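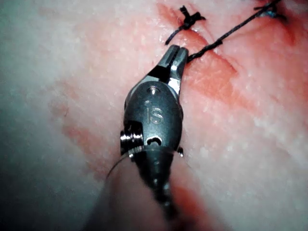
4. Preparing a memoir manuscript for upload

Dident accepts life stories, family memoirs and collected letters for its Clunbridge paperback range. Have your finished text ready before you begin. The upload page signs you out after a period without activity, and anything typed into the form is lost.

4.1 Setting up the text

1. Open your manuscript and save a copy under a new name. Work on the copy only.

2. Remove any page numbers, running heads and coloured text. Dident adds its own page numbers when the book is laid out.

3. Start each chapter on a new page and mark its title with the Chapter style. Do not use a row of blank lines to push a title down the page.

4. Put letters and diary entries in the Extract style. Keep the writer's own spelling, and place any correction of yours in square brackets.

5. Check the length. A Clunbridge paperback can hold up to 400 pages. Longer memoirs must be split into two volumes, each with its own title page.

Note: Chapters with no title are listed by number in the contents.

4.2 Adding the front matter

6. Choose Front Matter from the left-hand menu and fill in the title, the subtitle and your name as it should appear on the cover.

7. Type your dedication. The box takes 115 characters, including spaces.

8. Add a short note about the author. If you leave this blank, the page is left out of the book.

Caution: If you have changed the names of people in your story, search the whole manuscript for the old names before you upload. Look in the dedication and the captions as well. Dident does not check for these.

4.3 Choosing a typeface

Two typefaces are offered. Solanki is the standard choice and suits long passages of prose. Nemico is wider and is better for books made up mostly of letters. Changing the typeface changes the page count, so repeat step 5 afterwards.

4.4 Ordering a proof

Select Order Proof and confirm the delivery address. Proofs are posted within six working days. You may make up to eight sets of corrections before a new set-up fee applies. Mark them all on the correction sheet, giving the page and line for each one.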